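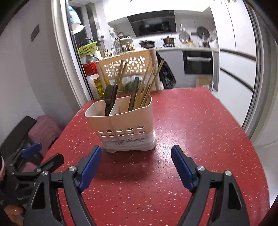
Chapter 3
Storing Small Tools and Utensils

Draft text for the Clarkton course, rev. Jun 30, 2020

Before you start
Read the part on drawers in Chapter 2 again. You'll need the words "reach zone" and "dead space." Have a pencil. Answers go in the workbook, not here.

Key words: caddy, crock, divider, drainage, head-up storage, working set.

3.1 The problem with long tools

Spatulas, ladles, whisks, tongs. Too long for most drawers, too thin to stack, and every one has a different head. Lay them flat and they lock together, then the drawer jams. Hang them and you need a rail, and a wall that will take screws. Stand them up and the whole set takes up a patch of counter no bigger than a saucepan. So most home kitchens stand them up.

Standing storage has its own troubles. It tips. It collects crumbs at the bottom. It gets overfilled, always, because adding one more tool costs nothing on the day you add it. We come back to this in 3.4.

3.2 Crock or caddy

A crock is one open cylinder. Heavy, usually ceramic, hard to knock over. Everything leans on everything else and the wide heads fan out at the top.

A caddy is lighter, often plastic, often a box shape with rounded corners. Inside there may be a divider, which makes two compartments, and low down there may be holes. Cream or beige plastic is common and shows grease early. Take this as a good thing. You clean what you can see.

What the divider does: stops the long sideways slide. A spatula in a single wide box will lean as far as the box lets it. Cut the space in half and it leans half as far. Also lets you sort. Flat heads one side, deep heads the other, or cooking one side and serving the other. Pick one rule and keep it.

What the holes do: let air in at the bottom, and let water out if they are low enough. A holder with no holes is a cup, and a cup holds water. Handles left standing in it get slimy and wooden ones will split in time. If the holes sit a little way up the side, a shallow puddle can still stay under them, so tip the caddy out when you wash it. Put a tray under if the counter stains.

Product labels. Take them off before first use. Warm water, a little cooking oil, wait, rub. Glue left on the front face picks up flour and you will never get it looking right afterwards.

3.3 Where it goes

Within one arm's reach of the burners, never behind them. Reaching over a hot pan for a ladle is the mistake this chapter most wants to cure. Leave a hand's width clear on the side you reach from. On a table, keep it near the middle while people are working from more then one side, and move it back to the counter afterwards.

A speckled tabletop hides crumbs. Wipe it by feel, then look at it from low down against the light.

3.4 The working set

Empty the caddy. All of it. Put back only what you used in the last week. In the Owino trial kitchen, students began with up to 50 tools and most of them cooked all of March with far fewer. The rest went in a box on a high shelf. If you go and get something from the box 2 times, it has earned its place back.

Wide heads go in last and toward the rim. Thin handles first. Knives never go in a caddy, blade up or blade down, see Chapter 6 for knifes.

Practice 3A
Sketch your own holder from the top. Mark the divider if there is one. Shade the tools you can't lift out without moving another. More than a few shaded, go back to 3.4.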